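14 Jan 2025

Patch day. I took the morning off for it, which I wrote down on the form as "personal business," and I suppose a twelve-gig download is about as personal as business gets in my life.

The Drundard winter patch was meant to go live at nine. At nine the launcher said "Preparing." At nine forty it was still preparing, with the little spinning anvil, and I had already eaten the snacks set aside for the raid. Then the queue opened and I was number 2037. I made eggs. I came back and I was number 1206, so I washed the pan too, and dried it, and put it away in the cupboard where it lives, a thing that has not happened in my kitchen since the last expansion.

Got in just before lunch. First stop was the Clutero vendor, who has moved from the fountain to the far side of the docks for no reason given in the notes. He still sells the same four hats. I have been saving tokens since the fall event for the moth mount, and the moth mount was there, glowing away in the second tab, and it costs 60 tokens more than it did in the preview. I had the preview price exactly. I'd been rather proud of that. So it's back to the swamp dailies for me, feeding the same sick heron every evening until the heron or I give out.

The patch notes call this "an adjustment to better reflect the value of the reward." My rent went up last year with a sentence very much like it.

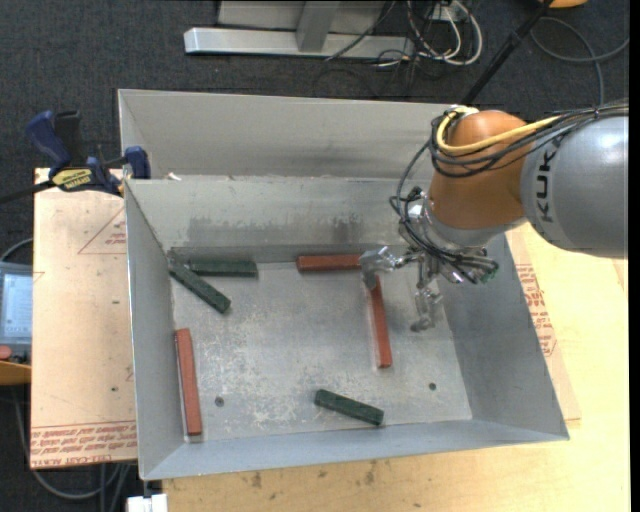 Anyway, the new zone. Skaladard is pretty, I'll give them that. Snow on everything, big slow bells in the music, and a bridge you can fall off in several places, all of which I have now visited. The quests are the usual. A woman in a fur hood wanted wolf teeth. I brought her wolf teeth. She wanted better wolf teeth. I don't know what she had against the first batch, they came out of the same wolves.

The inventory rework is the part I was dreading and it's mostly fine. Crafting mats stack higher now and the sort button sorts. It sorted my fishing gear in with the cursed items, and looking back over my fishing record I can't say it's wrong. I lost twenty minutes to the bank, throwing out old event junk, and then took half of it back out of the buyback tab in case they ever bring back the lantern quest. They are never bringing back the lantern quest.

Guild chat was in a mood. Two people quit over the healer changes and were back before dinner. One was back before I had finished typing goodbye, so my goodbye went out after his hello and read as a threat. There was a long argument about whether Younis, the new final boss, is overtuned or whether we are just old. We pulled him 32 times tonight. The best one got him down to a sliver, the kind of sliver where everybody stops breathing on voice, and then the floor went orange and we all ran the same way. It was the wrong way. Somebody said "next one for sure" and we did nine more.

I play the shield class, so my part in all this is to stand in front of Younis and look at his knees. I could draw those knees from memory. He has a phase where he flies off and the rest of the raid gets to dodge meteors and have a lovely time, and I stand there facing an empty chair waiting for him to come home.

Things to fix before tomorrow:
Rebind the interrupt, the patch put it on the same key as wave. I waved at him a lot.
Buy frost potions before the price goes completely silly.
Turn off the new damage numbers, they cover the floor, and the floor is what kills us.
Eat an actual dinner.

They've said there's a balance pass in February. The forum has decided it will ruin everything, so it can't be too bad. I'm hoping for a few more points of armor and a look at the moth price, and I expect to get a hat.

Logged off past midnight. Logged back on to do the heron, then bed.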